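Brerberg publishes working rules for hand-held gripper sessions

Share 13 | Comments 3

TREMIA, March — Brerberg today makes public its working rules for teams who record manual tasks with hand-held grippers. The document has five chapters and is free for any laboratory or company that wants to use it.

The rules were written by Morena Russo and Raffaele Farina, after a trial period with the partner company Rizzi. They cover the check of finger pads before each session, the printed markers, the distance between two operators at one table, and the privacy of people who pass in the room.

"In our field every team has its own habits, and the habits are often good, but they are not written," said Russo. "When a new operator arrives, he must guess. We wanted to finish with the guessing."

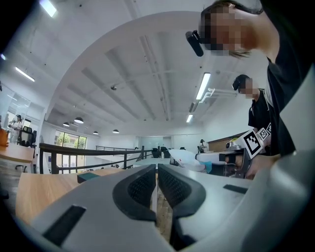 Operators at work with hand-held grippers. The device at right carries a printed marker cube.

One chapter is dedicated to the markers. A marker which is bent, dirty or partly covered must be replaced before the recording starts — the operator cannot decide to continue with it. Faces of all persons must be hidden before the material leaves the site.

Rizzi will apply the rules at its Betum site from next month. Osvaldo De Luca, who is responsible for safety at Rizzi, asked for the checklist to stay on one page.

Comments on the text are welcome until the end of May. Press contact: Sveva Pellegrini, Brerberg.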